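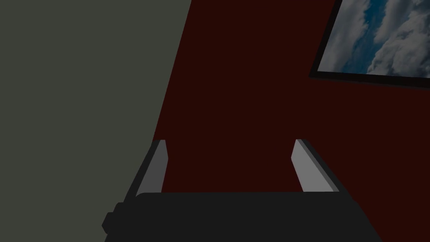

I am trying to repeat a result on simulated grasping and I don't understand one step. The method is called Skater. The policy is trained only in simulated rooms, and for every episode the wall colors and the decoration are changed. In my renders from the wrist camera there is often only wall, for example dark red on one side and gray-green on the other, with the open fingers in front and a corner of a picture with clouds. My training set is 1000 episodes. Should I remove such views before training, or does the method need them?
Silvan Leitner

Keep them. I had the same doubt in April, when I filtered my set and 175 episodes were gone. The policy became worse at the beginning of the motion – the arm moved in small circles and did not turn to the table. My explanation is that it never learned what to do when no object is visible. I did only 2 training runs for each setting, so please don't take it as proof. 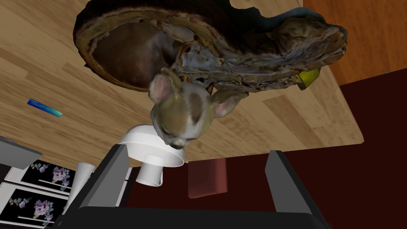
Something else which costs time: check how the start poses are sampled. In the Limora version the wrist rotation is random at the start, in the older one it is fixed. If you mix both versions, the results can't be compared. I lost a whole week with this. Also write down the random seed of each room, otherwise you can't make the same room again.
Brayan Palomino

just use a smaller image size, it trains faster. i use 112 and its fine
Preno

Thank you both. I will keep all the views and make a second run with the fixed rotation, to see the difference. The image size I leave for now, I want to change only one thing at a time.
Silvan Leitner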